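## Part 3: Setting the table station (do this before anybody sits down)

OK, so by now you've got the Skatbridge table standing on its own legs and you've wiped off the packing dust. Nice! This part covers what goes on top of it. I've set up more of these than I care to remember, first at Bornville and now here, and I'm writing it down the way I do it at home, so skip whatever doesn't suit you.

You'll need:

- the serving tray
- one round plate per tray
- chopsticks, or a long fork if that's what you eat with
- the steel container (the rectangular one, no lid)
- the spatula
- a damp cloth and a dry one

### 3.1 Check the top

1. Run your palm over the tabletop from one end to the other. If you feel grit, wipe again. Grit under a metal tray makes a horrible noise, and it leaves marks on this finish that don't come out (ask me about my first one).
2. Push down on each corner. If the table rocks, go back to Part 2 and do the feet again.
3. Dry the top all the way. A film of water under the tray is enough to send it sliding when you reach for your food.

**Note:** If you bought the small side table too, leave it a little apart from the big one. Push them right up together and you'll pinch your fingers in the gap sooner or later. I use the small one for odds and ends that would otherwise creep in among the plates.

### 3.2 Put down the tray and plate

1. Set the tray down flat, well in from the edge. I go for a forearm's length from where I'll be standing, so I can reach across it without leaning my stomach on the table.
2. Put the plate on the tray. It doesn't have to be dead center, but all of its foot should be sitting on metal, with no part riding up on the rim.
3. Lay the chopsticks across the plate, on a slant. Usha Iyengar taught me that when we shared the kitchen on Annamalai Street, and I've never gone back to laying them beside the tray, where a sleeve always catches them.

**Caution:** The tray gets hot fast if you park it under the warming lamp. Pick it up with the dry cloth, never the damp one! Steam comes straight through.

### 3.3 Add the container and spatula

1. Stand the steel container next to the tray on your side of the table. Leave enough room between the two for your fingers.
2. Put the spatula in with the head down and the handle sticking out. You want to be able to grab that handle without looking.
3. Now let go and watch it for a second. If the container tips toward the handle, it's too light. Put the food in first and the spatula in after.

The spatula in the boxed set is part number 419, in case yours goes missing (mine went out with the potato peelings). Any kitchen spatula will do, though, as long as it isn't so long that it drags the container over.

**Note:** Please don't stack the container on the tray to save space. I know it fits. The plate ends up hanging half off, and then you're back on the floor with the dustpan.

### 3.4 Look it over

Stand back and compare. The plate should be on the tray, with the chopsticks or fork lying across it, and the container close by with the handle up. Leave the rest of the big table as clear as you can, that's where the serving bowls go in Part 4.

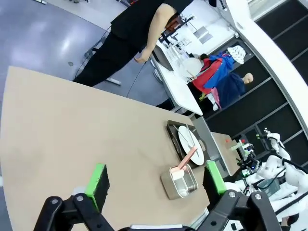
*Fig. 3-2. Tray, plate and steel container in place, pink spatula handle up.*

### 3.5 If something's off

- **The plate spins when you touch it.** Crumbs underneath, nearly every time. Lift, wipe, put it back.
- **The chopsticks roll off.** Slant them more. Round ones are worse than square ones, and the lacquered ones from Rirkutcombe are the worst I've tried (pretty, though).
- **The spatula keeps swinging around.** Lean the handle into a corner of the container so it has two sides to rest on.
- **You can't reach the container.** Move the container, not the tray. Moving the tray with the plate already on it is how I lost 3 plates in one November.

### 3.6 Clearing away

1. Take the spatula out first and rinse it right then, before anything dries on the head.
2. Carry the container to the sink by its long sides.
3. Lift the tray with the plate still on it, using both hands.
4. Wipe the table, then dry it. Same two cloths as before.

Go on to Part 4 for the serving bowls.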